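Flirnevach Parcel Desk
Frequently Asked Questions

Last revised 20 Oct 2018

Who may use the Parcel Desk?

The desk is open to all tenants of the Flirnevach building and to their registered staff. Visitors may hand in a parcel only if a tenant has entered their name in the visitor book beforehand.

What types of packaging are accepted?

Plastic courier bags, padded envelopes and cardboard boxes are accepted. Bags must be sealed along the full width of the flap. A bag that has been opened and closed again with tape will be returned to the sender for repacking. Soft goods such as clothing may be sent in a bag without further wrapping. Anything breakable must be boxed.

How should I prepare the label?

The address label should lie flat on the widest side of the parcel. Where the label or the bag carries a QR code, please do not fold it or cover it with tape. Old labels must be removed or fully crossed out.

How is my parcel weighed?

Every parcel is weighed at the desk, including those which have been weighed elsewhere. The scale is set to zero with its tray empty, and the parcel is then placed flat on the tray so that no part of it touches the table. Long bags may be folded once, provided that the label remains readable.
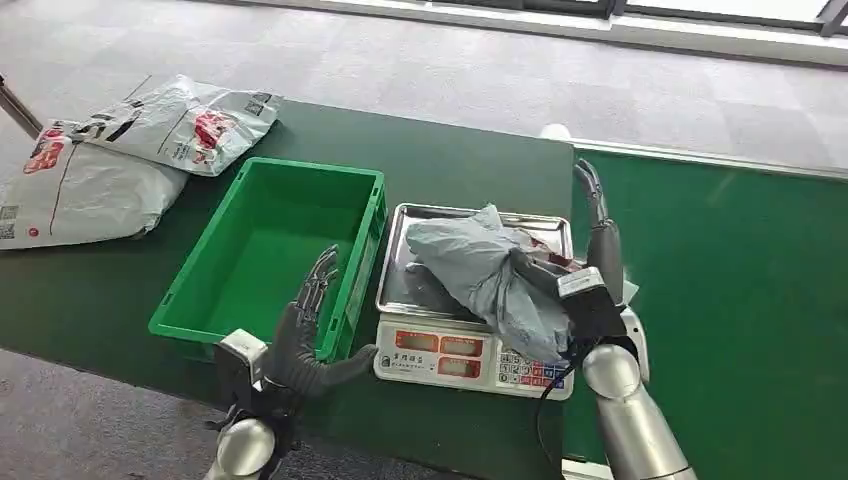

The weight recorded at the desk is the weight used for charging. Senders who wish to see the reading should ask before the parcel is removed from the tray. Requests made after the parcel has been passed on for sorting can be dealt with only in writing.

May I send several items together?

Yes. Items for the same address may be handed over in a plastic crate, which the desk will lend on request. Each item is still weighed and charged separately. Crates remain the property of the building and must be returned empty and clean, with all loose labels and tape removed.

Is there a limit on weight?

A single parcel may not exceed 3,870 grams. Heavier items should be taken to the goods entrance, where Mr Girish Nautiyal will arrange collection by Amow.

How many parcels may be handed in at one time?

Up to 50 parcels may be brought to the desk without notice. For larger quantities, please write to Ms Lụa Trịnh in Room 109 on the previous working day, stating the number of parcels and the type of packaging.

What happens if a bag is damaged?

The sender is informed and the bag is set aside in Room 122. It is not repaired or repacked by desk staff. Bags not claimed by the end of the following May are disposed of.

Whom should I contact about a charge?

Questions about charges should be addressed to Mr Thiện Đào, Parcel Desk Supervisor, quoting the receipt number and the recorded weight.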